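Waramico opens laundry folding service to shared houses

July
By Daryna Symonenko

Waramico, the home laundry service, will start folding and sorting clothes in shared houses and staff lodgings on Monday. Until now the company has only collected laundry and returned it in bags.

The new service takes place in the customer's own bedroom. Clothes are laid out on the bed, folded and put back on the shelf or rail they belong to. A standard visit covers up to 44 items and costs $30.

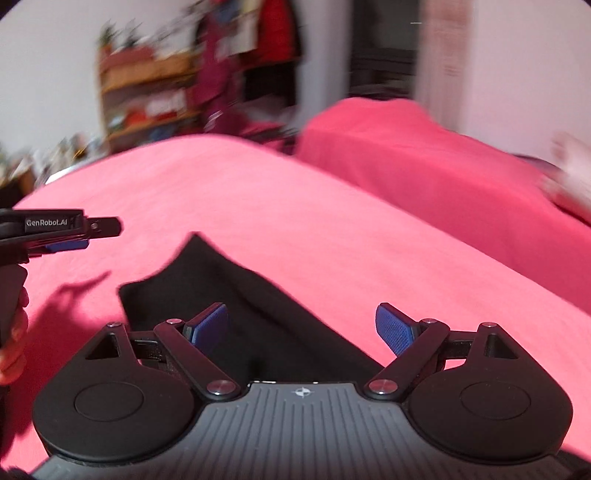 Company News

Waramico tested the service in 6 shared houses this spring. Residents there said that washing was the easy part and that clean clothes often stayed in a heap for days.

"Most rooms have a bed and not much floor," said Domingo Bravo, head of home services at Waramico. "So we work on the bed. Dark knits are the slow ones – they twist in the wash, and you have to find the legs before you can fold anything."

Knitwear is handled separately from shirts and bedding. Trousers are spread flat, smoothed by hand from the waist to the cuff, then folded in thirds.
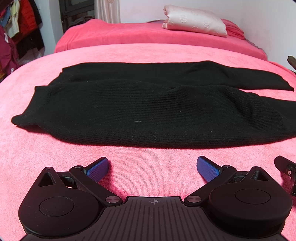 Lint removal is included in the price. Ironing is not, though customers can add it when they book. Staff do not open closed drawers unless the customer has asked for that in writing.

Princess Dimaculangan, who manages bookings, said tenants who share a room can split one visit between them. Each person's clothes are kept in a separate pile and labeled with a paper tag.

Waramico handles 3,000 laundry orders a month. Evening visits, with a last start time of 7 p.m., will be offered from the first week.

Media contact: Yevhen Kobzar, Waramico press office

Last updated: Monday, 9:15 a.m.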